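Search notebook
Enter keyword
Go

Bench notebook, October
Push-button sort, box 626

Starting this page at 2 in the afternoon, after reading the supplier note a second time and liking it less. Vondeo says the switches in this box are "fully serviceable" and that any cap will fit any body. I have heard that before, from the same people, over the last box. I'll believe it when I have put the wrong cap on the wrong body and it stays there.

The job, as Yuxi Ye wrote it on the request slip: go through the push buttons, keep the whole ones apart from the ones that have been taken down to pieces, and say whether the pieces are worth putting back together. She wants an answer for the Sachdeva panel rebuild. My guess going in is that it will cost more bench time than a bag of new switches, but she asked for a look and she gets a look.

Layout is the usual one. Blue tray for whole switches, red tray for anything in parts. Felt stays on the table so that nothing rolls or skids. Jianhua thinks the two-tray rule is fussy. He also mixed a set of bodies with the wrong contact blocks last spring and we lost a morning to it, so the rule stays. 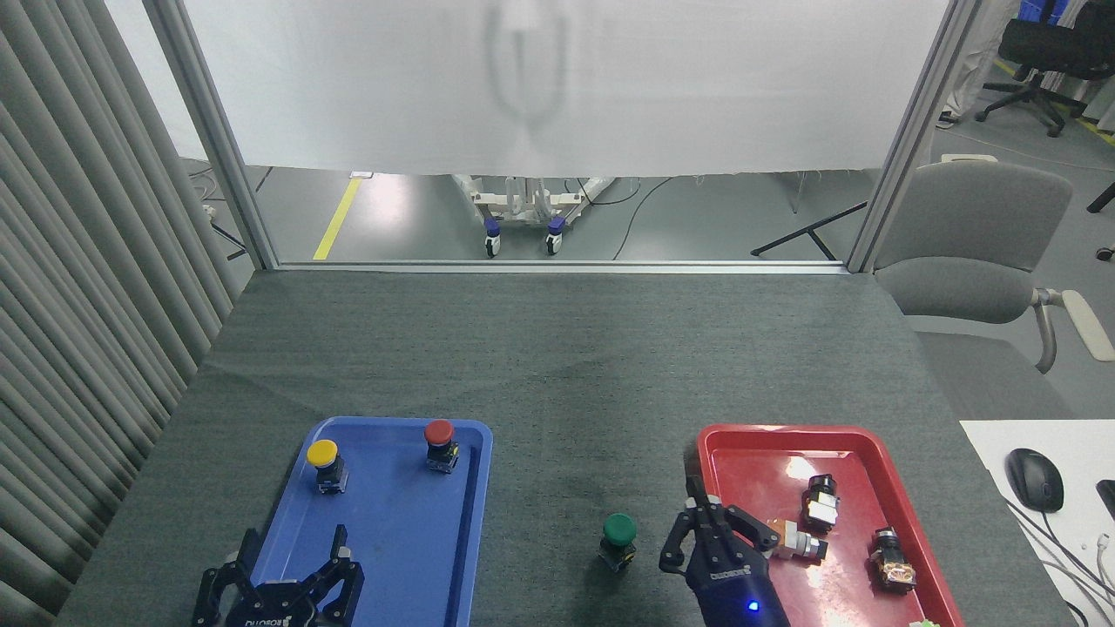
Color of the cap is only the cap. I am writing this down again since the slip says "sort by color" and that is a bad idea. A red cap does not promise a normally closed contact, whatever the old Zomeo chart on the wall says. Somebody swaps a cap to match a label and from then on the color means nothing. Sort by whole or in parts first, then meter every one, then mark the bag. Color goes last on the tag, for finding it in the drawer.

Things I don't trust yet:

- The contact blocks. Once they are off the body I can't tell by eye which way they sat. Vondeo says they are keyed. The drawing they sent shows no key.
- Copper-colored contacts. Jianhua says good color, good contact. I say meter it. I have had nice bright ones read open.
- The cycle figure. The sheet claims 300 presses on the bench with no change, which is a silly number to brag about for a push button. A door switch does that in a week.
- The domed caps. They look fine and feel fine, and none of that tells me how they hold after a season next to a heater.

Tried to get Biren on the phone for a second price on new switches. Seven rings and then a recording. Left a message. If their price comes in anywhere near the last one, I don't see the point in rebuilding anything, and I'll say so on the slip.

Note for whoever takes the next turn: whole switches get metered before they leave the blue tray, pressed and released, both readings on the tag. Do not put a part back in the red tray after you have fitted it to something. If it went together, it is a whole switch now and it gets tested like one. If you are halfway through and have to stop, leave the half-done one in the red tray with a slip under it. No slip last time, and I spent a good while wondering if a loose base was finished work or scrap.

(Jianhua, in the margin: "Keyed on the inside of the collar, look again.")

Looked again. There is a mark in there. Whether it is a key or a mold line I can't say, and I am not going to tell Yuxi it is a key on the strength of a scratch. Will ask Vondeo for a proper drawing and hold the rebuild until it comes.

Meter is due back from the other bench at 4. No readings before then, so no verdict on this page.

Recent entries
Terminal screws, wrong thread again
Sachdeva panel: what is missing from the door
Zomeo wall chart, corrections
Crimp tool check
Felt, where to buy more

Questions about this notebook: ask at the front bench
Copyright the workshop and its contributors
Back to top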